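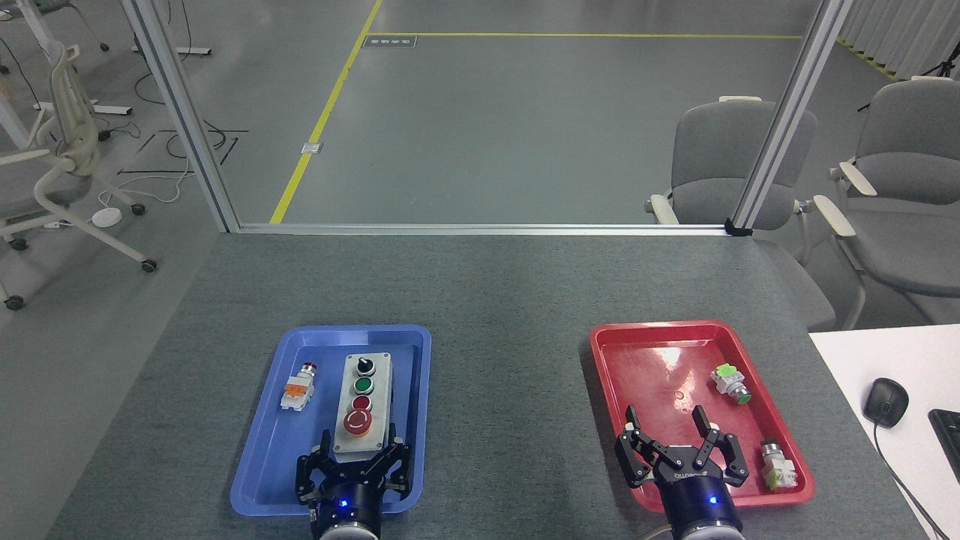
Wikidwood shared notebooks
Search notebooks Go Advanced
Last updated: February, 4:40 pm

Skarnham bench, two-arm sorting: the left arm moved when it shouldn't have, and the stop that wasn't a stop

February, afternoon

Writing this up while the kettle is on and before I lose the order of things. The short version for anyone skimming from the Stirnalville end: no one is hurt, nothing is broken, the bench is powered but locked out at the pendant, and please don't run the sorting job until you've read to the bottom. The long version is going to be long, sorry, but I'd sooner have too much in here than too little.

We were partway through the tray job. For those who haven't been by lately, that's the one where the left arm works over the blue tray and the right arm over the red one, and the parts are the loose push-button pieces plus the grey control station from the Goh box of bits. The station has the selector, the green button, the small red one and then the big red emergency stop in its yellow ring. It's a lovely part to practise on, with lots of different shapes along one face, and the cameras find it easily. It isn't wired to anything. Keep that in mind for later.

Morning was fine. I had the speed down at 30 percent, which is where I like it when somebody is going to be leaning over to re-set the parts, and both arms were behaving. The right one was a bit slow to settle over the red tray, but it's been like that since we changed the approach height and I've stopped fussing over it.

After lunch we paused the job so Aiman could turn one of the loose switches around in the blue tray. It had ended up lying with its red cap pointing in a direction the planner doesn't like. Pause on the screen, arms stopped, fingers open, all as usual. I said "go ahead" and he reached in. That's on me as much as anyone, and I'll come back to it.

His hand was just about at the tray when the left arm started down. It wasn't fast. It was coming down over the lower end of the control station with the fingers open, exactly the move it would have made next if we hadn't paused. Aiman pulled back, which is what you'd want, and in the same movement he hit the red mushroom button nearest to him.

That button was the one in the tray.

So he'd pressed a perfectly good emergency stop with a perfectly good yellow ring around it, and the arm kept coming. I was a second or so behind him and got the one on the pendant, and both arms stopped with the brakes on. The fingers were near the end of the station and his hand was well clear by then. He had a bit of a laugh about it and then went rather quiet, and so did I. We went and sat down for ten minutes before touching anything, and I'd recommend that to all of you.

What I looked at first

I'd assumed a stuck key or a bump on the mouse. The mouse and keyboard sit on the white desk right beside the work table and it's easy enough to lean on them, and I have done it myself. So I went through the desktop log hoping to see a click on Resume, and there isn't one. There's the click on Pause, the screen reports paused, and then no input at all until well after the pendant stop.

Next I thought it might be the gripper doing something on its own, one of those re-activation cycles where the fingers wake up and run through their range. That didn't hold up either. The fingers never moved. It was the arm that moved, and it moved along a planned path, with proper acceleration at the start of it. Somebody or something had asked for that.

Then I pulled the motion log off the controller side, which I should have done to begin with. Line 1,581 is the one to look at if you're following along. It's a move command for the left arm, sent before the pause, accepted after the pause.

What I think happened

Our pause button stops the planner from sending new moves. It also holds whatever move is being carried out. What it doesn't do is clear a move that has already left the planner and hasn't yet been picked up by the arm. Normally that gap is tiny and there's never anything in it. Today the left arm's connection dropped for a moment and came back by itself, and when it came back it found a move waiting and did what it was told.

There's meant to be a check for this. A move older than 800 milliseconds should be thrown away as stale. I went and found the check, and it's in there, and it's even nicely commented. But it compares against the time the connection was opened, and a reconnect counts as a fresh opening. So after a dropout every old move looks brand new. I'm fairly sure I wrote that part, in the week when we were all in a hurry before the Stirnalville visit, and nobody reviewed it but me.

I've managed to get the same behaviour twice this afternoon with the bench clear of people, by pausing and then pulling the left arm's network lead and putting it back. The first couple of tries did nothing, and I'd nearly talked myself into another theory, so if you want to see it for yourself you do need to be patient and catch it between moves. The right arm should do it too as far as I can tell from the code, but I haven't seen it do so and I'm not going to write down that I have.

What I haven't explained is why the connection dropped in the first place. The plug on the left arm's lead felt all right. The switch log says link down, link up, and nothing more helpful than that. It could be the lead, it could be the port, it could be the floor cables getting nudged by a chair wheel. I'd like to swap the lead before anything else, as it's the cheapest guess.

About reaching in on a software pause

We all know the rule. Hands go in on a safeguard stop or a pendant stop, and the pause button on the screen is for pausing the job. But the pendant stop means clearing the stop, releasing the brakes and re-homing the grippers, and when you're turning parts over every couple of minutes that gets old very quickly. So we'd drifted into using the pause. I had, Aiman had, and I've watched most of you do it as well, and I never said a word about it. I told him to go ahead. I'd like this entry to be plain about that so it doesn't end up reading as though he did something daft, when he was doing what I'd asked.

About the button in the tray

This is the part I keep turning over. The whole idea of a big red button in a yellow ring is that you don't have to think. Aiman knows that station isn't wired, he'd put it in the tray himself that morning! He still went for it, and I reckon I would have too. It was the closest one to his hand and it looked exactly right.

I re-set the parts after we'd sat down and left the station where the job wants it, so the others could come and look at where everything was in relation to everything else. Stand at the front of the table and see for yourself where your eye lands. Mine went straight to it.

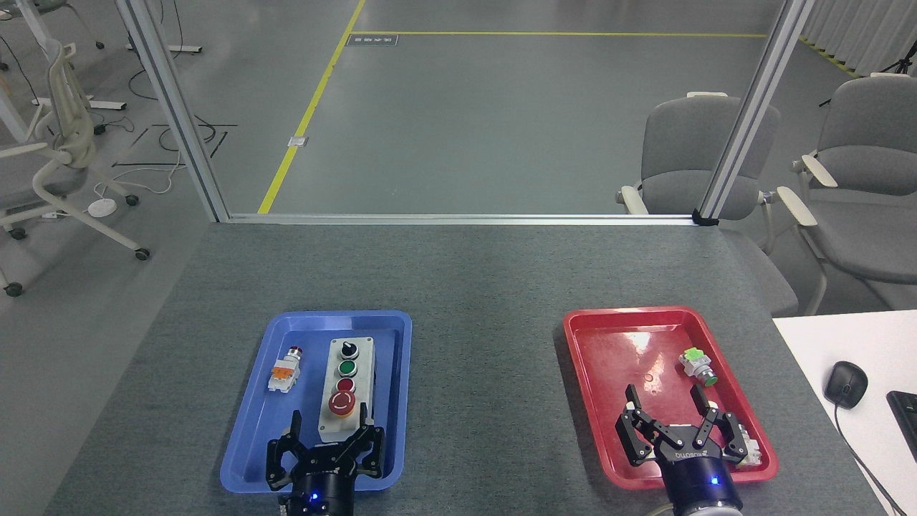 What we're changing

Starting now, and until somebody talks me out of it:

- The Goh station comes out of the part set as it is. I'm going to see if we can get the mushroom head off and fit a plain blanking plug. If that spoils it for the vision side, then we'll put a matt grey cap over the head and write UNWIRED on it, and retrain if we have to. I know that's a nuisance for whoever has just finished labelling, and I'll bring biscuits.
- No dummy stops within reach of anyone at a live bench, here or at Stirnalville. If you have one in a demo kit, put it in the cupboard.
- A real stop goes on the front edge of the table where either hand can find it. At the moment you have to turn for the pendant. I measured from where Aiman's hand was, and the one in the tray was 200 mm away. The real one wasn't even in front of him.
- Hands in only with the arms in a proper safeguard stop. I'm going to see about making the recovery quicker so that it's not such a pain, as the reason we all skipped it was the waiting.
- Pause will clear the waiting moves on both arms. That's a small change, and I'd like two people to look at it, neither of them me.
- The stale check gets rewritten to use the time stamped on the move itself. Same limit as before.
- A reconnect on either arm drops the job to stopped and stays there until somebody presses Resume.

Still to do before the bench goes back on

Swap the left lead and keep the old one with a tag on it, don't bin it. Repeat the pull-the-lead test on both arms with the new code, with nobody inside reach, and keep at it long enough that a quiet result means something. Check whether the older Skarnham branch has the same check copied into it. I have a bad feeling that it does.

Fill in the near-miss form. I've started it and left it open on the desk machine, and Aiman is going to add his side in his own words tomorrow morning. Please don't tidy his wording.

Also, has anybody seen the good side cutters? I wanted them for the cable ties on the left lead and they're not on the hook.

Later, same day: Aiman found the old branch and yes, the same check is in there, comment and all. I've put a note at the top of it. Side cutters still missing.

Contact the bench | © Wikidwood shared notebooks | Back to top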